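How to Patch and Repaint a Scuffed Interior Wall

Posted by Ximena Iturra on Sunday, May 24, 2020

Most rental walls in Groltbridge are painted drywall, and most of them end up with the same damage: nail holes, dents from chair backs, and a long gray scuff at the height of whatever got carried past. You can fix all of it in one weekend with a few cheap tools. I repainted a hallway and one bedroom this way before moving out of my last place on Sepúlveda, and the work below follows the order I used there.

What you need

Lightweight spackle
A 2-inch putty knife and a 6-inch putty knife
Fine sanding sponge
Primer
Wall paint in a matching color and sheen
A short-nap roller and an angled brush
Painter's tape and a drop cloth

Clean first. Mix a small squirt of dish soap into a bucket of warm water, wipe the wall with a damp sponge, then wipe again with plain water. Some scuffs come off at this stage and need nothing more. Let the wall dry overnight if you can.

Next, deal with the holes. Scrape away any loose paper or raised paint around each one with the small knife. If the edge of the hole sticks out, press it in with the knife handle so that it sits slightly below the wall. Fill it with spackle, pull the knife flat across once, and leave it alone. Going back over it while it is soft drags the filler out again.

Deep dents take two coats. The first one shrinks as it dries and leaves a shallow dip. Put the second coat on with the wide knife and carry it an inch or two past the dent on every side.
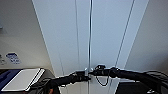 Sanding and Priming

Sand each patch in small circles with very light pressure. Close your eyes and run your fingertips over it. If you can feel where the patch starts, keep going. Vacuum the dust with a brush attachment and wipe with a dry cloth.

Prime every patch, even if the paint can says primer is included. Bare spackle soaks up paint and shows as a dull spot from the side. One coat is enough on small patches. Let it dry for 60 minutes, longer if the room is damp.

Matching the Paint

Cut a piece the size of a quarter from a hidden spot, such as behind a switch plate, and take it to the paint counter. Sheen matters as much as color. An eggshell patch on a flat wall will show every afternoon when the sun comes in.

Old paint fades, so even a good match may look off in the middle of a wall. In that case paint the whole wall, corner to corner. Cut in the edges with the angled brush, then roll while the edges are still wet. Work in strips from ceiling to baseboard, overlapping each one a little.

Pull the tape while the last coat is slightly tacky, at a low angle, back toward itself. Wait 14 days before washing the wall or hanging anything with adhesive strips.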